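How to plan a walk on the Storkirton Ridge Path

The Storkirton Ridge Path runs from the village of Grekdale to the old slate town of Rombridge, with its highest point at 969 metres on Storkirton Top. Most walkers take three days. It is well marked but remote in the middle, so a little work beforehand is worth the trouble.

Step 1: Choose your season

May to September is the usual time. The path stays open all year, but in January the upper section often holds snow and the two footbridges above Modise Water can be icy. If you have not walked on snow before, wait for spring. Midges are bad by the water in July and August, mostly in the evening.

Step 2: Pick a direction

Grekdale to Rombridge puts the wind behind you on most days and leaves the gentlest descent for the end. Going the other way means a climb of 699 metres on the first morning. There is a bus back to Grekdale from the square in Rombridge, twice a day in summer and once a day in winter.

Step 3: Book your beds

There are two places to stay along the way, the hut at Modise and the bunkhouse at Storkirton Farm. The hut has 13 beds and fills early for bank holidays. Write to both before you book your train. Camping is allowed above the top wall, but not beside the reservoir.

Step 4: Sort out maps and water

Carry a paper map. Phone signal stops a mile past Grekdale church and comes back at the farm. Fill your bottles at the hut, as the streams on the ridge dry up after a fortnight without rain. Treat anything you take from below the sheep pens.

Step 5: Pack for charging

A phone used for photos and navigation will be low by the second evening. Bring a power bank, your own cable and a wall plug. The bunkhouse has mains power in the common room. The hut runs on a small solar panel that does the lights and nothing else, so charge everything fully before you leave Grekdale.

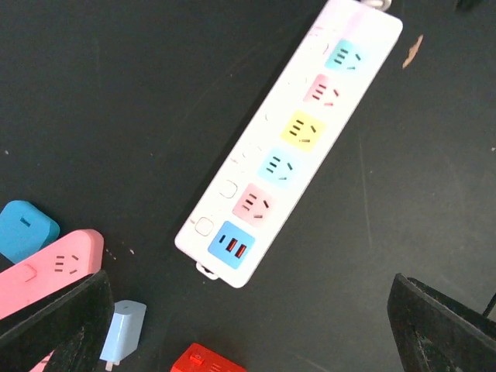

Step 6: Walk the middle day carefully

Leave Modise by eight. The path climbs beside the wall for an hour, then crosses open moor marked by cairns. In mist, keep the fence on your left until the second stile. Do not follow the quad track that drops away to the right, which ends at a locked gate 500 metres below the path. If the weather turns before the stile, go back to the hut.

Step 7: Finish in Rombridge

The last four miles follow the quarry tramway downhill. Boots can be washed at the tap behind the car park. The café by the bus stop shuts at four.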